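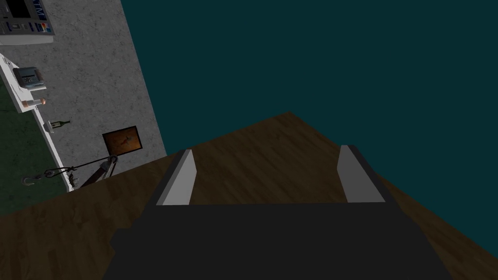

Simulation stills courtesy of Fillard

The open day at Fillard's office in Rinddale was mostly about doors. Visitors in October could sit in front of a large screen and watch a two-armed robot work its way through a house that exists only in software, and the job it kept being given was to get something open.

Rania Boutros ran the demonstration from a desk at the side of the room. She has worked on the simulator, which the company calls Vinda, from its first version. We talked between sessions and again at the end of the afternoon, when the chairs were being stacked.

"People come in expecting to see a robot on a stand," she said. "We have one in the back. But most of what we do all day happens on that screen, so that's what we show."

The sessions lasted 20 minutes each. Boutros started every one with the view from the robot's gripper, before it had anything to do, and left it there long enough for people to find their bearings. The gripper stays level at the bottom of the picture while the room leans behind it, and a man in the front row asked if the projector was crooked. She gets that question at every demonstration.

"The view belongs to the hand," she said. "If the hand rolls, the room rolls. After a week of it you stop noticing. My husband watched me work for ten minutes and had to go and sit in the kitchen."

From there she moved on to a door with a lever handle. She likes to stop with the fingers open under the lever and ask the audience what they would do next. Most say push down. Some say grab it first. Both answers are fine with her, and both have gone wrong in her own runs.
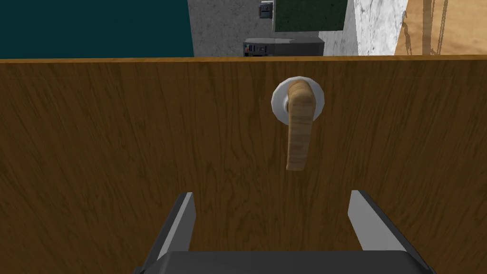
A handle looks like an easy target, she told the room, and for a person it is one. You can be off by an inch and your fingers fix it before you know they have. The robot has two stiff fingers and whatever it has picked up from practice. If it closes too early it pinches the end of the lever and slips off. If it comes in too high it bumps the plate behind it.

The group's current set of practice runs stands at 1,735, all of them on doors of one kind or another. I asked how many of those ended with the door open. Boutros said she would have to look it up, and that the answer depended on what you call open.

"Is it open if the latch is free? Is it open if the robot can fit through? We argued over that for most of a month," she said. "In the end we wrote down a number, 60 degrees, and went back to work."

Would it not be simpler to practice on real doors? They did, at first. Vidar Engebretsen built a row of them in the loading bay, in pine frames, with handles from the hardware store. The frames worked loose and the handles bent. Someone had to walk over and shut each door before the next try.

"I shut doors for a summer," Boutros said. "In Vinda you press a key and the door is shut. That's the whole sales pitch, as far as I'm concerned."

She was frank about what gets lost. A simulated door has no draft behind it and no swollen edge in wet weather. The team can add friction and weight, and they vary both, but she doesn't claim that this covers the front door of an old house. The real robot still gets its turn before anything is called finished. 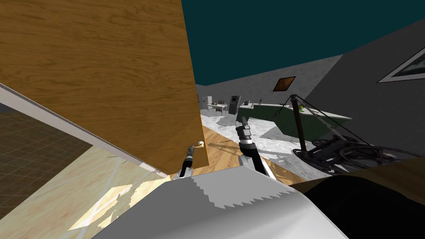
Two arms, one body

The second half of each session was about using both arms, and it drew more questions. A robot that reaches for a handle also has to keep its other arm, its shoulders and its base out of the way of whatever swings toward it.

"Early on we only thought about the hand," Boutros said. "Then you watch a replay from higher up and see an elbow pushing the door shut while the hand is trying to open it. It looks ridiculous. It's also a very common mistake — people do it with grocery bags."

Cabinets, she said, are harder than room doors. The panels stand close to each other, the space between them can be narrow, and there is usually a counter in the way of the body. An arm that goes into a gap has to come out again along more or less the same path. She would like the robot to plan the way out before it goes in. For now that works on some cabinets and not on others, and she showed both kinds.
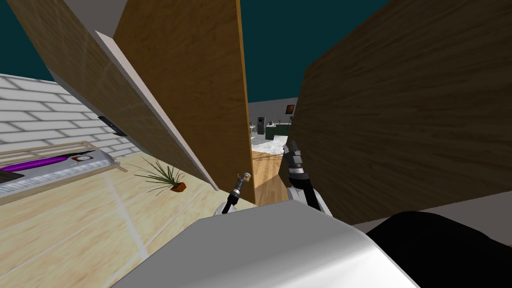

Ivar Halvorsen thought the cabinet runs were the best part of the day and wished there had been more of the bad ones. He said he learned more from watching an arm back out of a tight spot than from any door that opened on the first try, and asked if the failed runs could be put on the website.

Boutros said she would be glad to, once somebody has gone through them and written a line on each. Fillard signed in 122 visitors over the day, and the same request turned up several times on the comment cards.

I asked what she would work on next if it were up to her. Drawers, she said, and then changed her mind.

"Closing things. We spend all this time on opening. I'd like it to go through a kitchen and leave every door the way it found it."

The next open day is planned for spring, in the same building. The loading bay doors will be there too, Boutros said, if Engebretsen can get the frames square again.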